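Home | Contents | Chapters | Glossary | Instructor Pages | Contact

We use cookies to remember your place in the book. Accept | Manage settings

CHAPTER 2
Writing the Listing: How Guests Choose a Place to Stay

Opening case: the cottage at Cillwood

Anika Lyons had a lovely place to rent. It was a stone cottage at the top of Cillwood, a village with one bakery, a river you can swim in and a bus that goes down to Birnton and back. She had put in new beds, painted the shutters and planted herbs by the back step. Then she wrote a listing, sat back and waited for the summer.

The listing read, in full: "Charming cottage in beautiful area. Sleeps four. All you need for a great vacation. Sorry, no pets."

By May she had taken two bookings, and both guests had written first with a long string of questions. Was the second bedroom a real bedroom or a landing with a bed on it? Could you park a car? How far was the river, and was the walk back uphill? (Very much so!) One of them asked whether the stairs had a rail, as her mother would be coming along.

Anika showed the messages to her neighbor Myrtle Ostrowski, who had rented out rooms in Cillwood for years. Myrtle read them and said, "Well, there's your listing. They've written it for you."

So that evening Anika started again. The new version told people that you reach the small bedroom through the large one, that the car stays in the square 200 meters below the house, and that the lane up is steep and cobbled. It said the bakery closes at noon. It mentioned the fig tree, because every guest so far had mentioned the fig tree. It ran to 254 words, and it is one of our favorite pieces of writing in this whole book. You will find both versions side by side in Section 2.3.

What this chapter is for

In Chapter 1 we looked at who travels and why. Now we get to the part many students enjoy most, where a real house or apartment has to be put into words for somebody who has never seen it. It's a wonderful kind of writing to practice. You have a reader who wants something badly (a good week away!) and who is trying to picture mornings, meals and where the kids will sleep.

We will begin with facts: beds, bathrooms, floors, stairs, distances, heating, what is shared and with whom. From there we move on to the harder matter of tone. How do you say "plain" when a place is plain? A basic apartment with a fair price and an honest description will often please its guests more than a grand one that was oversold, and we have a stack of guest reviews from Birnton to show you how that plays out.

The reviews were gathered by Nesma Saber, who managed the Mahmoud guesthouse there and kept every comment card, kind or cross. She let us read all of them. Look out for card 50, which complains at length about a rooster and then gives the place top marks.
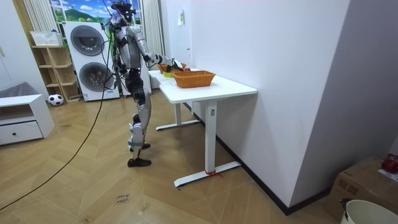 Figure 2.1. A humanoid robot reaches into a small orange basket on a white table.

Before you read on

Think of the last place you stayed that wasn't your own home. Write down what you knew before you got there and what you only found out at the door. Keep the page, as you'll need it for the first workshop.

Then find a listing for a rental in a town you know well. Read it as a stranger would. Which words help you see the place, and which could be pasted onto any house anywhere? Mortimer Kowalczyk, whose walking tours of Hodilow appear in Chapter 5, likes to cross out every adjective and see what is left standing. Try it with a pencil. It's great fun, and a little alarming.

Key terms in this chapter: whole-unit rental, shared entrance, walk-through bedroom, changeover day, house rules, security deposit.

2.1 Starting with the floor plan

Take a sheet of paper and draw the rental from above, room by room, with the front door at the bottom. Mark each bed and write its width beside it. Add the windows, then put a small arrow at any step, however low.

Previous: Chapter 1 | Next: Section 2.2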